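Search this site
Enter keywords

Wednesday, evening

Second day at the house in Trurkby. Got the table going before 9 and spent most of the morning on the right-hand gripper, which had been closing late since last week. I took the finger off, cleaned the linkage, and found one bolt that had backed out 2 turns. Put thread lock on it and torqued it again. While I was in there I went over the bolts on the left one too. All of those were fine.

The blue pads are holding up better than the old gray ones from Nunitz. I wiped them with alcohol and let them dry while I had coffee. There is a spare set in the Holroyd case, under the foam, and I wrote that on the lid so I don't have to hunt for it again.

After that I did the zero. Fingers fully closed, hold, fully open, hold, then the same on the other hand. The left read 100 at full open. The right read 71, which made no sense until I saw I had loaded the old calibration file. Loaded the new one and it matched. Restarted the Tiltine logger and it picked up both hands the first time.

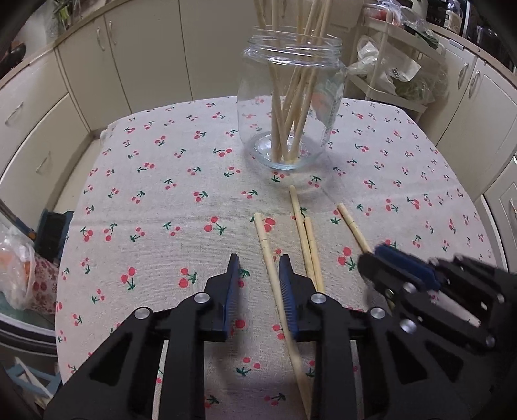

Both grippers at the table, jar of sticks and four loose ones on the cloth.

Thin sticks are a good check after a repair. If the fingers are even a little out of line, a stick rolls or twists when the pads meet, and with a bigger object I would never notice. I ran 16 pickups with the right hand and dropped one, and that was me coming in too steep. The left I only did a few times.

The cherry cloth stays on for now. It slides a bit near the front when I lean on it, so tomorrow I want clips.

Still to do: order more of the short bolts, charge the second battery overnight, label the calibration files properly and delete the old one. My wrists are sore. Packed up at 5 and had soup.

We use cookies to improve your visit. By continuing to browse you accept our cookie policy. OK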